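Packing a laptop charger for shipping, what to do with the cables?

Posted by Rimantas Lapiņa

Hello everybody. I sold an old laptop and must send the charger to the buyer in a separate parcel. The box is cardboard and I have put white paper inside it. The adapter is heavy and the black cables are in loops next to it. My last parcel came to Retdale with a bent plug, so I want to do it better now. 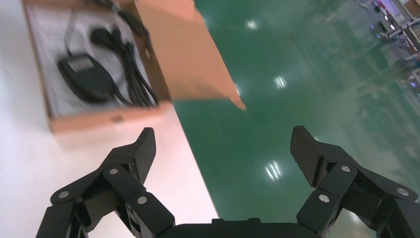

2 replies

Andwood80
I would not wind the cable tight around the adapter, it breaks near the end where it goes in. Make wide loops, 5 or so is fine, and close them with a soft tie. Put the plug in its own piece of paper. Then fill the space until the adapter cannot move when you shake the closed box. For the flaps I use 3 strips of tape, one in the middle and one on each side edge. Also write the address on a small paper and leave it inside, the post once lost my outside label.

parri_m
just use a padded envelope, cheaper. I sent two like this and no complaints

Rimantas Lapiņa
Thank you both. I will keep the box and buy soft ties tomorrow.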